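Laundry firm's water claim leaves Jellham residents unconvinced

Households in Jellham are being asked to wash their towels less often this summer, under a scheme run by the laundry supplies firm Netura. The company says 1,967 homes have signed up since it opened in July. It has not said how many of them have changed what they do.

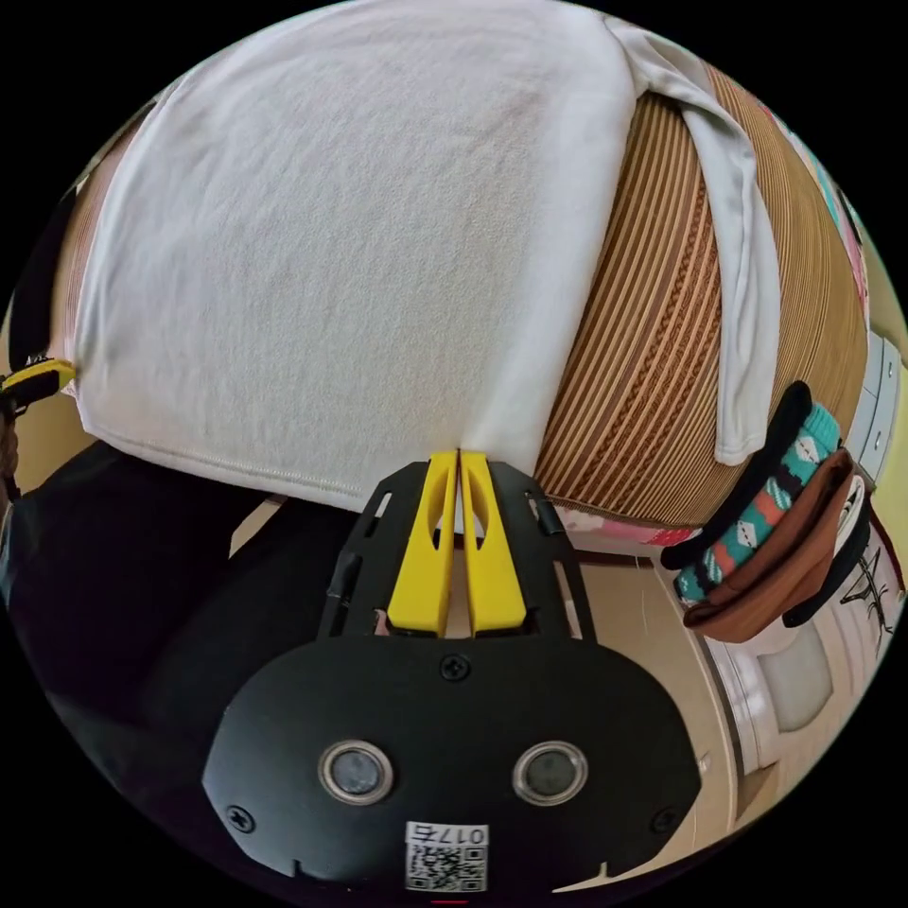
Netura's leaflet tells people to use a bath towel 6 times before it goes in the machine, and to hang it up to dry between uses. That second part is harder than it sounds in the small flats off Kalinowski Road, where few bathrooms have a rail. A big white towel draped over something rounded, with one end folded and hanging down, is a common enough answer, but thick cloth lying on itself dries slowly. The leaflet does not mention this. It does find space for a voucher for Netura's own fabric freshener.

The firm puts the saving at around 300 litres a month for each home. The figure comes from a trial in Flullirholm that covered eight households, all of which had agreed to take part and knew their meters were being read. No results from Jellham have been published.
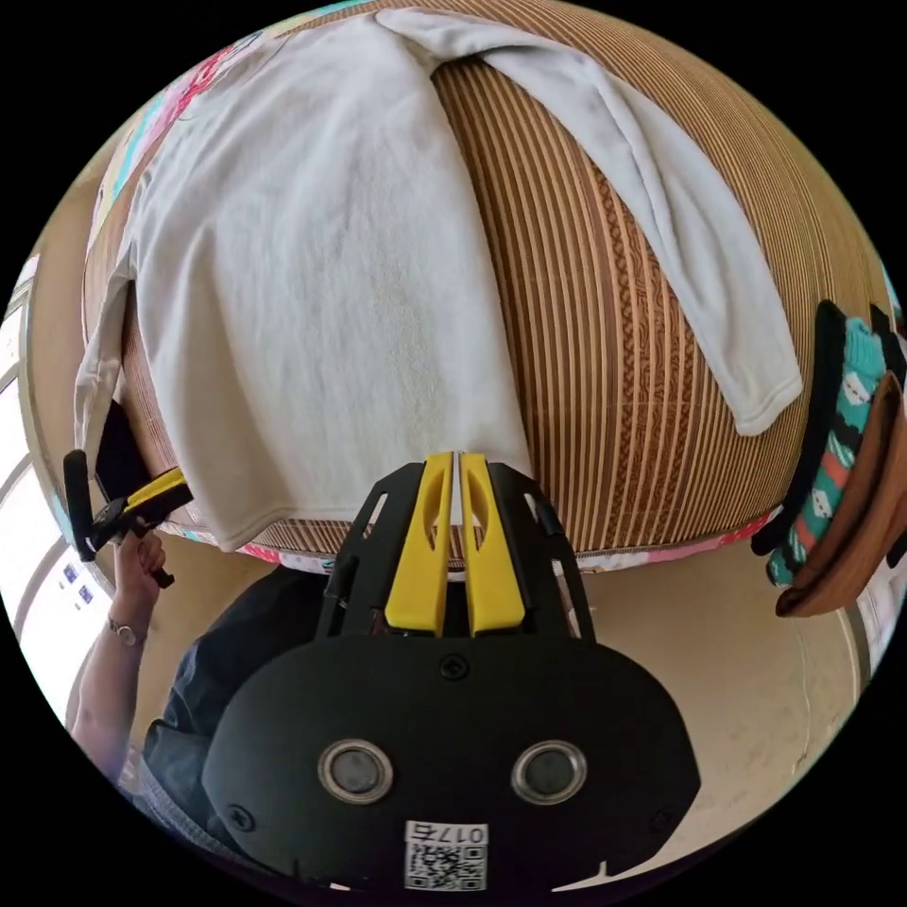
Will bills go down?

Only for homes on a meter, and Netura will not say how many of those have joined. Everyone else pays the same fixed charge however often they wash.

The scheme runs until the end of the summer. Netura says a report will follow but has given no date for it.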